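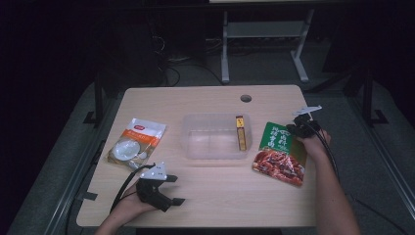
What does a course group receive when it rents the Grilus kit?
Two hand-held grippers, the cables for them, one license for the Clirkura recording program, and telephone support from Zovon during office hours. The table, the objects and the computer are your own.

Handout 2: Judging a rented demonstration kit
Course leader: Isamu Takeda
Please read before the lab hour. Bring your answers on paper.

1. The offer
Zovon sells the Grilus kit, but for a course the rental is more interesting. The price is 2415 dollars for one term, and the insurance is already inside this price. The minimum rental is 8 weeks. If a gripper is broken by normal use, Zovon exchanges it. If it is dropped on the floor, the school pays the repair. Ms. Lightfoot in the department office keeps the contract, and you may ask her to see it.

Last September we compared this with buying. Mr. Hayashi made the calculation and his result was that buying becomes cheaper in the third term. We still rent, for the reason that the version changes often.

2. What we ask of the kit
The task in our lab is simple packing. Snack packets lie on the table beside a clear plastic container, and the operator must put them inside, one after another, with a gripper in each hand. Forty repetitions is the normal amount for one student. A soft bag is more difficult than a stiff box – the bag changes its shape when you press it, and the printed side is slippery. Begin with the slim box if you have never held the tool.

Please write down for each repetition:
– start time and end time
– which hand took the packet
– if the packet was dropped, and where
– if the container moved

3. Points for the review

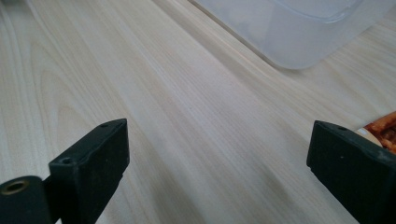

The fingers are the part of the offer which I want you to examine most strictly, as Zovon counts them as wearing parts and they are not in the exchange service. Ask first how a finger is removed and how long this takes. Then look at the surface. On the black fingers there are small light specks or scuffs, and the edges are a little worn and soft. Write such marks in your report with their position, for example by using the small round holes on top of the finger as reference. Do not write "good condition" or "bad condition" only. Mr. Fujimoto returned several reports last term for this.

The second point is the weight in the hand. The brochure gives no value, so please give your own opinion after the full forty repetitions and also after the first ten. These two opinions are often different.

The third point is the cable. Work with both arms and note each time when the cable pulls on your wrist or touches the table edge.

4. The report
Two pages, with your table of repetitions attached. Begin with your recommendation: rent again, buy, or look for another supplier. Mr. Iwasaki reads the reports for the Ikeda lab also, so write the full names of the parts and no abbreviations. Reports go in the tray outside his office before 4 p.m. on the day of the next lecture.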